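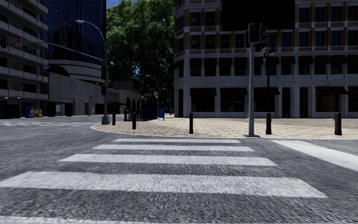 Figure 5-1. Street corner with marked crossings.

Section 5. Charging, Setting Up and First Outing

This section applies to the Givimden 884 mobility scooter supplied with the Drumside charger. Owners of earlier models should refer to the manual delivered with their scooter. Text revised 11/10/22.

5.1 Charging the battery

The battery is shipped partly charged. It must be charged in full before the scooter is used for the first time.

1. Park the scooter on a level floor and turn the key to OFF. Remove the key.
2. Lift the rubber cover on the tiller and insert the charger plug until it clicks.
3. Connect the charger to a grounded wall outlet. The lamp on the charger turns amber.
4. Leave the charger connected for 8 hours. The lamp turns green when charging is complete.
5. Disconnect the charger from the wall outlet first, then from the scooter. Close the rubber cover.

CAUTION: Do not cover the charger or place it on carpet or bedding. Do not use an extension cord.

Note: A scooter in storage should be charged once a month. If it is put away in December for the winter, the main breaker under the seat should be switched off after the last charge.

5.2 Adjusting the seat and tiller

1. Pull the lever below the front of the seat and turn the seat to face forward. Release the lever and check that the seat is locked.
2. Set the seat height so that both feet rest flat on the deck.
3. Loosen the tiller knob, bring the tiller to a comfortable distance and tighten the knob again. The elbows should be slightly bent when both hands are on the grips.
4. Fold down the armrests. Each armrest has its own width screw at the back of the seat frame.

WARNING: Never adjust the seat or the tiller while the scooter is moving.

5.3 Setting the speed limit

The speed dial is marked with a turtle at the low end and a hare at the high end. New users should keep the dial at the turtle until they are used to the controls — this applies indoors and outdoors. The dial may be turned while driving, but only a little at a time. 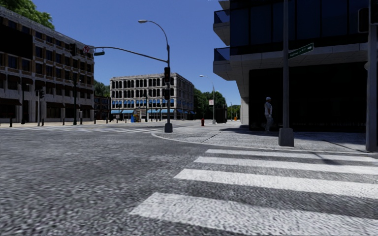
Figure 5-2. Corner sidewalk at an intersection.

5.4 First outing

1. Check the battery gauge. Do not set out if the needle is in the red zone.
2. Test the horn, the lights and the parking brake.
3. Drive in a straight line at low speed, then release the throttle lever. The scooter must come to a full stop without pulling to either side.
4. Approach curb ramps head-on. Do not turn while on the slope.
5. Wait for pedestrians to pass before entering a ramp, and begin crossing only when there is enough time to reach the other side.

CAUTION: Rough or patched surfaces lengthen the stopping distance and use more power. Plan the trip so that at least

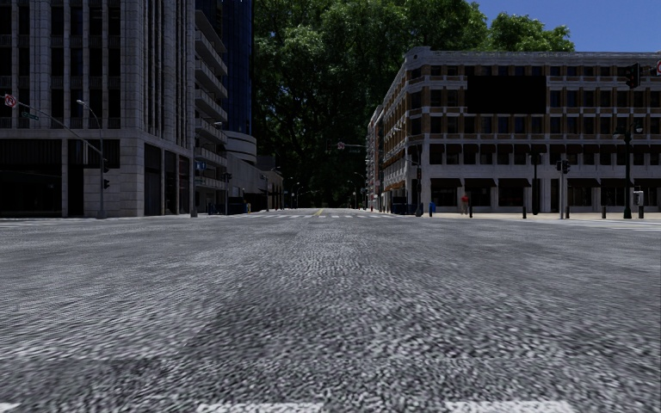 one quarter of the charge remains on the return home.

5.5 After use

Turn the key to OFF, wipe the deck and seat with a damp cloth and connect the charger. Do not hose down the scooter. If error code 163 is displayed, switch off the main breaker, wait one minute and switch it on again. If the code returns, contact a Pravport service center and have the serial number at hand.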